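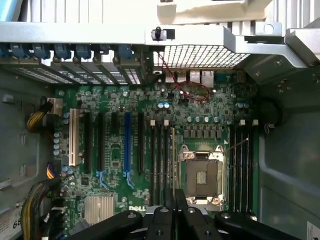 **Should a robot cell that opens and strips desktop towers have a written force limit for each part type, or is one global limit on the gripper enough?**

One limit per part type. A single global number ends up set for the stiffest operation in the job, usually pulling a seated power connector, and that number is far too high for anything near a CPU socket.

---

**rpritchard** (original poster)

The two lines above are the first entry in our draft work rules for the teardown cell at Inotby. I'm posting them because I want them argued with before they get signed. The cell handles ex-office towers. The arm takes out memory, expansion cards, the heatsink and the processor, then unplugs the board. Boards that pass inspection are resold, so bent socket contacts cost us the board.

Current draft, section 3:

1. Supply disconnected from the wall and the power button held in before the chassis enters the cell.
2. Gripper fingers bonded to the arm ground. Check at start of shift and log it.
3. Force limit set per part type and stored with the part program. Operators can't edit it.
4. No move over an open socket below 70 mm unless the program is tagged as a socket operation.
5. Wrist camera view confirmed clear before any approach inside the chassis.
6. After the processor comes out, the socket is covered before any other part is touched.

Comments on 4 and 6 especially.

Rhydian

---

**nodwood_mg**

Item 4 doesn't work in a tower. You have a crossbar over the slot end, a memory bank on each side of the socket, and chassis walls beyond that. If the arm has to stay 70 mm up except for tagged programs, then every memory job becomes a tagged program and the tag means nothing.

Define a keep-out box over the socket and leave height alone everywhere else. Ours is the load plate outline plus a margin, and it goes active the moment the plate is open. Fingers can work right down at the DIMM latches as long as no part of the gripper enters the box.

Check the full width of the tool when you do this. People model the fingertips and forget the arm segments on each side.

Myfanwy Gough

---

**rpritchard**

Agreed on the tag problem. How do you know the plate is open? Camera or program state?

---

**nodwood_mg**

Program state, confirmed by camera. If the two disagree the cell stops. We see a disagreement mostly when a tower comes in with the processor already gone and the lever up. Program state says closed, the camera says open, and someone has to come and look at it.

---

**fallahi_f**

I'd change the order. Item 6 says cover the socket after removing the processor. Our rule is that the processor is the last thing the arm touches before the board is lifted. Memory, cards and all the cables come off with the processor in place and the plate closed. The exposed time is then very short and you don't need much of a keep-out rule.

---

**rsayce**

Disagree with that. The heatsink has to come off to get the processor out, and on many of these towers the heatsink or its shroud blocks the memory. Once it's off you have old paste on the lid and a gripper working next to it. We tried processor-last at Robichaud and got paste on the fingers, then paste on the DIMM contacts. We went back to heatsink, processor, cap, then everything else.

Covering the socket costs one extra pick. Fit the same black plastic cap the board shipped with. You can buy them in bags.

---

**fallahi_f**

Paste on the fingers is a cleaning problem. You can wipe the lid before moving on.

---

**rsayce**

A person can. Our arm would need a tool change for it, and that is longer than fitting a cap.

---

**nodwood_mg**

Both orders can be written as good practice if the rule says what has to be true instead of which step comes next. Something like: "An open socket shall be either capped or inside an active keep-out zone at all times the arm is enabled." Then each site picks its sequence and the auditor has something to check.

---

**sprosser**

Two points nobody has raised yet.

Loose wiring. Item 5 says the view should be "clear" and that isn't a testable word. Front panel and intrusion switch leads often loop over the board near the rear ports and will catch a finger on the way out. I would write it as: any wire crossing the planned approach path is moved or unplugged first, and the path is viewed again afterward. The second look matters. Wire springs back.

Capacitors. Put electrolytics on the list of surfaces the gripper may not brace against. They're tall, they stand in rows next to the connectors, and they look like a good place to rest a finger when pulling a plug. We reviewed 154 rejected boards in September and 50 had a leaning or torn capacitor beside a power connector. Socket damage was behind that.

Sioned Prosser

---

**rpritchard**

Those figures are worse than ours, but we never sorted rejects that way. Is your connector pull straight up with the latch pressed, or do you rock it?

---

**sprosser**

Straight up with the latch pressed. Rocking was allowed until that review. It is now prohibited in the part program, and if the connector doesn't release under the limit the job goes to the bench.

---

**vostard_bench**

Bench side here. Please also require the cell to write down why it gave up. We get towers with a ticket that says "fault" and nothing else. Part name, step and force at stop would cover it.

---

**rpritchard**

Revised section 3, dated 12 January 2021:

- **3.3** Force limit per part type, stored with the program, locked. No rocking. If the part does not release, stop and send to bench.
- **3.4** An open socket is capped or inside an active keep-out zone whenever the arm is enabled. The zone is checked against the full tool width.
- **3.5** Any wire crossing the approach path is moved or unplugged, then the path is viewed again.
- **3.6** No bracing on capacitors, inductors, slot latches or the socket load plate.
- **3.7** Stop record includes part, step and force.

Items 1 and 2 are unchanged. I left the sequence out, per Myfanwy.

---

**fallahi_f**

Fine with 3.4. I still think leaving sequence out is a mistake for new sites. They will copy whatever the integrator gave them.

---

**rsayce**

3.6 should name the heatsink fins on the chipset too. They bend.

---

**rpritchard**

Added.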